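Checklist for visitor demonstration, Pellar open evening
Date: 27 January 2026
Completed by: Khurram Soomro, Berudetti site safety
Areas covered: arm cell (ground floor), cart loop (ground floor), apartment room (upstairs), entrance and stairs

Marks used: OK = acceptable as found. FIX = correct before visitors enter. NOTE = no action needed tonight, comment to be read by the host. N/A = does not apply.

## 1. Entrance, stairs and visitor numbers

| Item | Mark | Comment |
|---|---|---|
| 1.1 Sign-in sheet at door, pens available | OK | |
| 1.2 Visitor limit posted | FIX | Sheet on the door still shows 32 from the September visit. Limit for this evening is 25. Replace the sheet. |
| 1.3 Stair lighting, both switches | OK | Lower switch is stiff. |
| 1.4 Exit route clear to street | OK | Two carton stacks moved by Kiani staff while I was there. |
| 1.5 First aid kit sealed and in date | OK | |
| 1.6 Extinguisher tag current, ground floor | OK | |
| 1.7 Extinguisher tag current, upstairs | NOTE | Tag is current but hangs behind the coat rail. Move the rail when convenient. |

Groups going upstairs are to be led by a host in front and a host behind. The hosts have agreed to this verbally. It is not yet in the written plan.

## 2. Arm cell

| Item | Mark | Comment |
|---|---|---|
| 2.1 Emergency stop, pendant | OK | Pressed with arm moving. Arm stopped and stayed stopped on release until reset. |
| 2.2 Emergency stop, post by rail | OK | Same test. |
| 2.3 Speed limit set for visitors | OK | Set at 25 percent. Read off the pendant, password held by the Flitell technician. |
| 2.4 Gate switch | FIX | Gate can be pulled open by the width of a hand before the switch trips. Adjust the striker plate. |
| 2.5 Floor tape marking reach | OK | |
| 2.6 Payload in gripper during demo | OK | Foam blocks only. The steel part from the trade show is to stay in its case. |
| 2.7 Air hose secured | OK | Clip added at the elbow. |
| 2.8 Warning light visible from visitor side | NOTE | Visible, but a banner stand was placed in front of it during setup. Keep the banner to the left of the post. |

Item 2.4 was adjusted by the technician and retested. The gate now trips as soon as the latch clears. Mark left as FIX for the record.

## 3. Cart loop

| Item | Mark | Comment |
|---|---|---|
| 3.1 Bumper stop, front | OK | Tested with a cardboard box at walking speed. |
| 3.2 Bumper stop, rear | OK | |
| 3.3 Battery charge before start | OK | 56 percent on arrival, 100 percent at second reading. |
| 3.4 Charger away from visitor path | FIX | Lead crosses the loop entrance. Reroute along the wall or unplug before the first group. |
| 3.5 Cart crosses visitor path | N/A | Loop shortened this year. |
| 3.6 Spoken warning volume | NOTE | Clear at the rope. Too loud for anyone standing next to the speaker. Reduce one step. |

The charger lead was unplugged and coiled at the end of my walk. If the cart is recharged between groups, item 3.4 applies again and the host on the loop has to check it.

## 4. Apartment room, hand-held gripper station

Purpose of the station: an operator moves plastic cutlery by hand with a pair of grippers at a dining table, and visitors watch and may try it afterward. No powered arm is in use here. The hazards are pinching at the jaws and links, tripping, and dropped utensils.

| Item | Mark | Comment |
|---|---|---|
| 4.1 Pivot screws tight on both grippers | OK | Checked with the driver from the tool roll. |
| 4.2 Finger pads seated, edges not lifting | OK | |
| 4.3 Jaw pinch points explained to visitors | FIX | Not in the host script. Add one sentence before anyone is handed a gripper. |
| 4.4 Objects suitable for handling by visitors | OK | Spoons and chopsticks only. No knives, no forks, no glass in the task set. |
| 4.5 Drainer edges | NOTE | Run a finger along the rim of the metal drainer before each evening. No burrs felt today. |
| 4.6 Tablecloth secure | NOTE | The plaid cloth lies over a red one. Both can slide if someone leans on the table. Clips would be enough. |
| 4.7 Personal items off the table | FIX | Mug and packaged goods are on the same table as the task. Clear everything except cutlery and drainer. |
| 4.8 Operator sleeves | NOTE | Loose or fleece sleeves to be pushed above the wrist when working near the linkages. |
| 4.9 Electric cooker by the window wall | FIX | Must be unplugged and cold while visitors are in the room. |
| 4.10 Stool and chairs | NOTE | Keep them pushed back. The doorway side is the only way out. |
| 4.11 Hard floor | OK | Pick up any dropped utensil at once. Operator to call a pause first. |
| 4.12 Spare gripper storage | OK | Hook on the tool cart, jaws closed. |

Station 4, cutlery task with drainer:
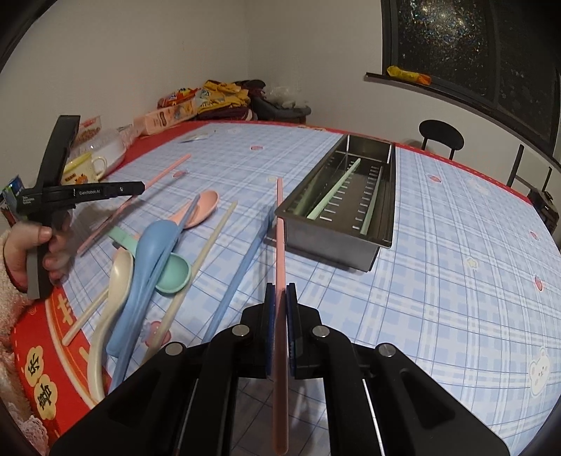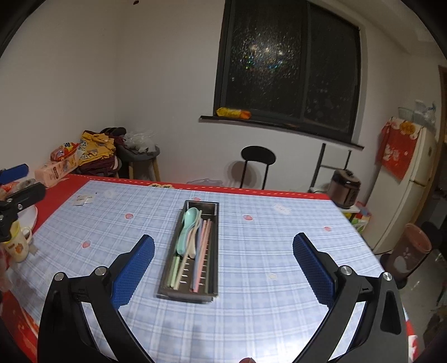

Maximum at the table is two visitors plus the operator. Others stand by the door. Children may try a gripper if an adult stands next to them, and the operator holds the second one.

## 5. Recording and data

| Item | Mark | Comment |
|---|---|---|
| 5.1 Recording notice posted at the room door | OK | |
| 5.2 Visitors asked before trying a recorded task | FIX | Host says this is done verbally. Add a line to the sign-in sheet. |
| 5.3 Recording stopped between groups | NOTE | Operator to confirm out loud. |

## 6. Closing actions

- [x] 2.4 gate striker, adjusted and retested (Flitell)
- [x] 3.4 charger lead, unplugged and coiled (Pellar)
- [ ] 1.2 door sheet, replace (Pellar)
- [ ] 4.3 pinch point sentence, add to script (Pellar)
- [ ] 4.7 table, clear (operator)
- [ ] 4.9 cooker, unplug (operator)
- [ ] 5.2 sign-in sheet, add line (Kiani)

Ground floor may open now. Apartment room stays closed to visitors until 4.3, 4.7 and 4.9 are ticked and initialed by the host. Items 1.2 and 5.2 must be finished before the first visitor signs in. Send the completed page to Berudetti with the sign-in sheet attached.

K. Soomro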